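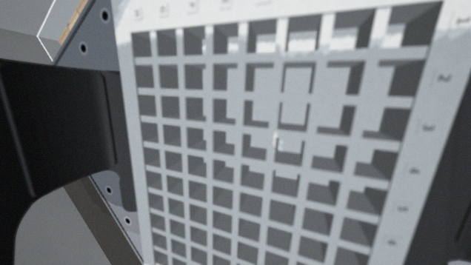
Figure 3. Simulated view of the grid panel and one gripper finger during remote control.

3.2 Collecting demonstrations

Operators drove the simulated arm by remote control, with this view shown on a second screen. Labels on the panel border are too blurred to read at this size, so the target cell was given to the operator in words before each trial. We recorded 264 demonstrations and kept 107 for training. The rest were dropped for long pauses or for contact with the crossbars. Grewal and Procházka checked each recording separately and settled differences by replaying it.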